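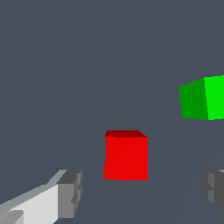 Prirside Vintage Race Meeting – Questions We Keep Getting

Last updated 2012-11-14. Entries for next September's meeting are open now. Read this first, then email if you're still stuck.

What cars can run?

Prewar and early postwar single seaters, two-seat sports racers, and specials built to a period recipe. Period means built before the end of 1953. If your car was finished later but uses all period parts, send the paperwork and a few photos and we'll look at it. No promises. Replicas run in their own group on the second day.

Do you take Odis cars?

Yes, and we'd like more of them. Both the four and the six. Supercharged sixes go in the fast group no matter what size the engine is, so please don't write in asking to be moved down. Unblown cars get placed on lap times from their last meeting.

My Odis has a later gearbox. Is that OK?

Depends. The Sotener four speed was fitted to a lot of these when the original boxes gave out, and we accept it. A modern five speed hidden in an old case, no. We do check. Say what's in it on the form and you won't have a problem at scrutineering.

How many laps do I get?

Practice is 20 minutes for every group. Races are 2 per car over the weekend, weather allowing. If we lose time to fog in the morning the practice gets cut, not the races.

What does it cost?

Entry fee is on the form and covers both days, paddock space and passes for driver plus crew. A second driver pays extra. Pay when you send the form in – we can't hold a place on a promise any more, sorry.

Can I get my money back?

Full refund if you pull out before the grid lists are posted. After that it's half. If the engine lets go in practice, we feel for you but there's no refund.

What's the noise limit?

The limit is 100 decibels, measured static at the paddock gate. Open pipes are fine if you get under it. A lot of the Ghorbani twin cams don't, so bring a bolt-on silencer if you have one. You get a second try after changing something. Fail again and the car stays on the trailer.

Fuel?

Pump gas or methanol. Bring your own methanol, in sealed metal cans, with a label on each one. No fuel in the sleeping area. No refueling with anybody in the car. Castor oil is allowed and encouraged, it smells right.

What do scrutineers look for?

Wheels and spokes, steering play, brake lines, throttle return springs (two of them please), fuel leaks, catch tank, and a battery that doesn't move when you shove it. Wire wheels get rung with a spanner. Loose spokes are the most common fail by a long way, so go over them at home before you load up.
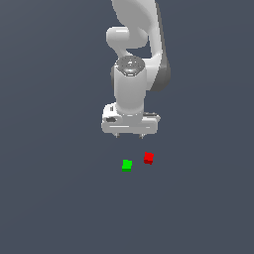 Robot arm over a green cube and a red cube, computer rendering.

Do I need a roll bar?

Not if the car never had one. Cars that already have one fitted need padding wherever a helmet can reach. Same with belts – no bar, no belts.

Helmet and overalls?

Current standard helmet, full stop. We know the leather ones look better in pictures. Wear it for the parade lap if you want, not in a race. Overalls have to be fireproof and cover wrists and ankles. Gloves recomended.

Which license do I need?

Your normal historic racing license, in date, and a medical card if yours is separate. Bring the originals. First timers at Prirside have to come to the new drivers' briefing as well as the main one. Miss a briefing and you don't go out.

Is the banking open?

Only the lower part. The upper section is too rough now and the seams are getting wider every winter. Stay under the white line. Black flag if you don't.

Can I pass anywhere?

Anywhere except the chicane and under yellows. Slower cars hold their line, faster cars go round. Please use your mirrors, and if you don't have mirrors, get some.

Tires?

Period tread pattern and period size. No slicks, no trick compounds, no warmers. Tire truck is behind the old pits both days but carries mostly 16 and 18 inch, so order ahead if yours are odd.

Can I camp in the paddock?

Yes, from the evening before. Gates shut at ten. Generators off at the same time. Showers are by the tunnel and the hot water runs out early.

I just want to watch. Do I need to book?

No, pay at the gate. Kids get in free with an adult. The paddock is open to everybody all weekend, just look before you step out, these cars can't stop quick and half of them have no horn. Dogs on leads, and not in the pit lane.

When do I hear if I'm in?

After entries close. We fill grids for a good mix of cars, so it isn't first come first served. If you get put on the reserve list keep the car ready, about 2 reserves get a run in most groups.

Somthing missing? Email the entries desk and put your car in the subject line.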